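Search this site
Search
Go

Replacing the caulk around a bathroom sink

The bead of caulk between a sink and a countertop usually wears out long before the sink does. It turns yellow, pulls away at the back, or grows black spots that no cleaner will shift. Once water gets under it, the cutout in the counter can swell or crumble, so it's worth doing the job when the first gap shows up.

The work takes an evening, plus a night for the new caulk to cure. If you have only one bathroom, start after the last person has brushed their teeth.

These instructions are for a drop-in sink, the kind with a rim that rests on the counter. An undermount sink is sealed from below and the steps are different. If yours is an undermount and it feels loose when you press on it, stop using it and get it supported before you do anything about the caulk.

What you need

One tube of 100% silicone kitchen and bath caulk
A caulk gun
A plastic scraper or an old plastic putty knife
A utility knife with a fresh blade
Silicone remover (I used Wostora gel, but any brand made for cured silicone is fine)
Rubbing alcohol
Painter's tape
Paper towels and a trash bag
Disposable gloves

Check the label on the tube before you pay for it. "Siliconized" caulk is acrylic with a little silicone added. It's easier to clean up and you can paint it, but it doesn't last as long where water sits. Pure silicone smells like vinegar while it cures, or hardly smells at all if you buy the neutral kind. For natural stone, buy the neutral kind. The vinegar-smelling type can etch marble and limestone.

Color matters more than people expect. White caulk on a dark counter shows every wobble of your hand. Clear is more forgiving, though it can look cloudy over a wide gap. I put clear on the dark counter in our downstairs bathroom in Wenbridge and white upstairs, where the counter is pale.

Removing the old caulk

1. Clear everything off the counter and put a towel in the bottom of the sink. The towel catches scraps and protects the bowl if you drop the knife.

2. Cut along the top edge of the old bead, where it meets the counter. Hold the blade nearly flat. Then cut along the lower edge, where it meets the sink rim. Porcelain can take light pressure from a blade, but acrylic sinks and solid-surface counters scratch easily. On those, use only the plastic scraper.

3. Pull the bead out. Start at the back corner by the faucet, where it's usually loosest. With luck it comes away in long strips. More often it breaks every few inches.

4. Spread silicone remover over whatever is left and wait 30 minutes. The label may give a different time, and if so, go by the label. Test the gel first in a spot that doesn't show.

5. Scrape off the softened residue. Wipe the scraper on a paper towel after each pass or you'll just spread the stuff around.

6. Wash the area with warm water and a drop of dish soap, rinse, and push the water off the counter and the rim into the bowl. A small shower squeegee does this well. Dry what's left with paper towels.

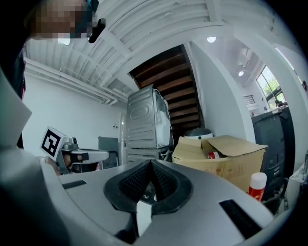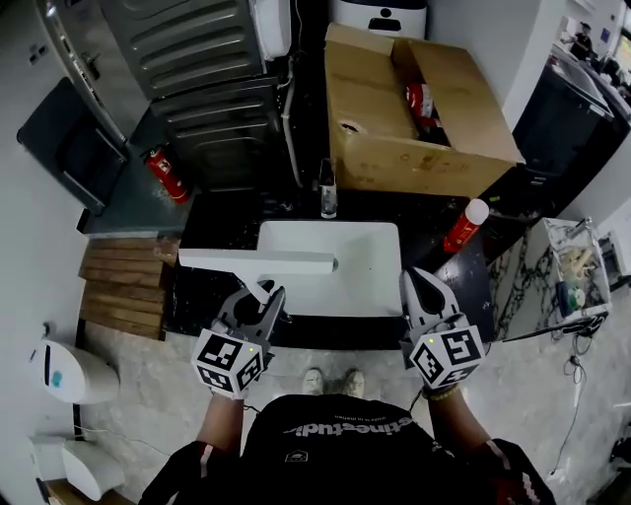
The second photo shows a white sink in a black marble-patterned counter.

7. Wipe the joint with rubbing alcohol on a clean paper towel. Leave it alone until it's fully dry. If there was water under the rim, that could mean waiting until the next day. A hair dryer on low helps, but new caulk won't stick to a damp joint no matter how good the surface looks.

If you find black spots on the counter or rim after the old caulk is gone, treat them with a bathroom mildew cleaner, rinse well, and let everything dry again. Never use a bleach cleaner together with one that contains ammonia or vinegar.

Taping the joint

Tape is optional. I use it every time. Run one strip along the counter and another along the sink rim, leaving a gap between them the width of the bead you want. On a round or oval sink, tear the tape into short pieces and overlap them to follow the curve. My upstairs oval took 16 pieces on the counter side and 16 on the rim side, and the tape was the longest part of the job.

Press the inner edges down with a fingernail so nothing creeps underneath.

Applying the new caulk

Cut the nozzle at an angle and keep the hole small. You can always cut more off. Some tubes have an inner seal that has to be pierced with a long nail or the wire on the side of the gun.

Begin at the back. Hold the gun at a steady angle and squeeze while moving it along the joint at an even pace. Try to go all the way around without stopping. If you do have to stop, release the pressure on the gun, and start again slightly inside the bead you just laid.

Put on a glove, wet the fingertip with soapy water, and smooth the bead in one long pass. You have 5 minutes or so of working time with most silicones — less in a hot room. Don't go back over it again and again. Every extra pass drags up ridges.

Pull the tape off while the caulk is still wet, lifting it away from the joint at a low angle. Fold each piece onto itself and drop it straight into the trash bag. If the tape leaves a small lip, run the wet fingertip over it once, very lightly.

Letting it cure

Skin forms quickly, but skin isn't cure. Keep water off the joint for the time printed on the tube. The Skiltska silicone I bought asks for a full day. Others allow a few hours. Leave the door open or the fan running, and tape a note to the faucet if other people use the room.

Small problems later on

If the bead peels up in one place, the surface was probably dirty or damp there. Cut out that section with an inch or so on each side, clean it with alcohol, and fill it.

If a gap opens along the whole front edge, the sink may be moving. Look underneath for loose mounting clips and tighten them before you caulk again.

To keep an opened tube, push a screw into the nozzle and wrap it in tape. It will be good for a while, but check it on cardboard before you trust it on a counter.

Get new how-to pages by email. Enter your address to sign up for the newsletter. You can unsubscribe at any time.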